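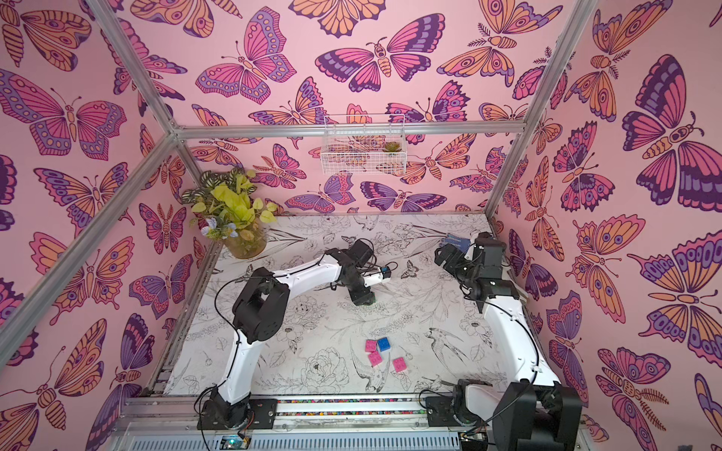 Butterflies and moths on pink, with plenty of orange and purple.

Loud Walls
February 10, 2022

I grew up in a house where every wall was the color of a manila folder. My mother bought the paint in the big buckets, and if one of us put a bike handle through the drywall she could patch it and roll over it before dinner. So I didn't know that I was a wallpaper person until I was well into my thirties, standing in somebody else's bathroom at a party, refusing to come out because there were herons on the walls.

They were wonderful herons! Dark green background, gold legs, one of them with a fish. I took so many pictures that my husband knocked on the door to see if I was sick.

By the following July I had papered the hallway, and I've been at it on and off ever since, with mixed results that I will get into. My friends send me their samples now and ask which one, and I always say the loud one. People call me brave for this, which is a funny word for a woman with a bucket of paste.

The first lesson was about samples. I ordered six of them for the hallway, each the size of a paperback, and taped them up in a row and looked at them for a week. The one I picked was a trailing vine with little yellow birds. On a square that size you got one bird and most of a leaf and it was darling. On a full wall you got a bird every foot and a half, all of them facing left, and I started to feel they were leaving the house in protest. Buy the big sample. If the shop doesn't do a big sample, buy a roll, pin a long strip up from the ceiling, and live with it through some gray mornings and some evenings with the lamps on. You can usually send back the rolls you haven't opened (check first, I've been burned).

The second lesson was the repeat. Every patterned paper has one, the distance before the picture starts over, and a big repeat eats rolls. My vine had a small one and I could cut it without thinking much. Then I fell for a paper called Ferow, great floppy poppies as wide as dinner plates, and on every drop I had to slide the next strip up and up until the petals met. The offcuts filled two trash bags. I came up one strip short behind the door, and the new roll I ordered was from a different batch, a hair pinker than the rest. It's still up. I keep a coat hanging on that door.

What I did after the poppies was call a professional. Cristian Espinoza has been hanging paper in our part of town since before I moved here, and he has the calm of a man who's seen a lot of crooked houses. He walked into my dining room, looked at the corner by the window, and laughed out loud.

"That's not a corner," he said. "That's an opinion."

He showed me how to do it, though. You don't wrap a full strip around a corner and hope. You measure from the last edge to the corner at the top, the middle and the bottom, you take the biggest of those and add a smidge, and you cut the strip to that width so it just turns. Then the rest of the strip goes on the next wall, hung to a fresh plumb line, overlapping that tiny turn. The pattern loses a sliver. On a stripe you might see it, but on flowers or leaves or anything with wings, your eye skates right over.

He also told me to start somewhere that matters. With a big motif, he centers one on the wall you see first when you walk in and works outward both ways, so the bad meeting ends up over a door or in the dimmest corner. I had been starting at the left like I was writing a letter.

Then there's the question of how many patterns one room can hold. I used to think the answer was one. My aunt's friend at Turwood, the fabric shop on the hill that closed last year (I'm still sad), would lay three bolts on the counter that had no business being together and stand there daring you to object. Her rule was that if one is big and full of color, the other should be thin and drawn, so they aren't both shouting. A fat floral with a fine ink sketch. A jungle print with pinstripe curtains. I've tried it in two rooms and she was right both times, and I wish I'd told her.

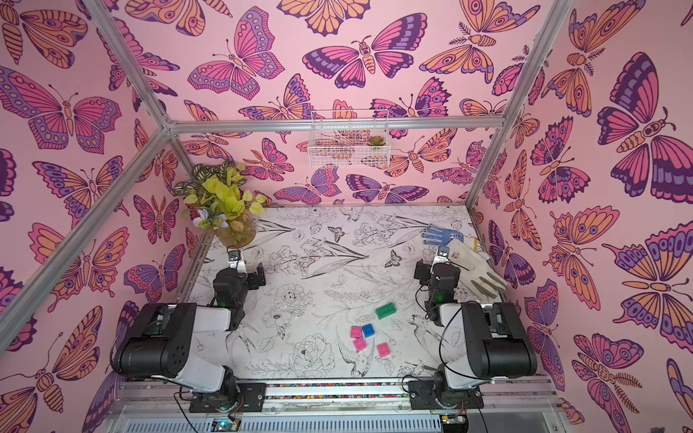

Big colorful wings on the walls, black line drawings of flowers, leaves, birds and insects on the white surface beneath.

Small spaces take this kind of thing better than large ones, if you ask me. A powder room, a pantry, the inside of a closet, the back of a bookcase. You aren't in there long enough to get tired of it, and you only need a couple of rolls, so you can go for the fancy stuff. My linen closet is lined in a paper called Amin, blue lemons on a cream ground, left over from my sister's kitchen, and I open that door more often than the towels require.

On paste, I've come around to paste-the-wall papers and I'm not going back. With the old kind you paste the strip, fold it up on itself, leave it to relax and then carry it across the room like a wet baby. With the new kind you roll the paste onto the wall and hang the strip dry, straight off the roll. It's lighter, you can slide it, and the dog doesn't end up wearing any. The peel-and-stick sort I only trust on furniture. I did a dresser with a Hadetti remnant, fat purple figs, and it has held up fine. I tried the same stuff on the laundry room wall and it let go in the first humid week, one long slow curl from the top.

A few odds and ends from my notebook, for anyone who's tempted. Change the blade more than you think you should, a dull one tears. Prime over dark paint or it'll ghost through a pale paper. Write the batch number in pencil on the inside of the closet door. Turn off the power before you cut around a switch, please. And wipe the paste off the baseboards the same day!

I've got my eye on the stairwell next. Cristian came by to look at it, and he stood at the bottom with his tape measure for a long time and asked how I felt about paint.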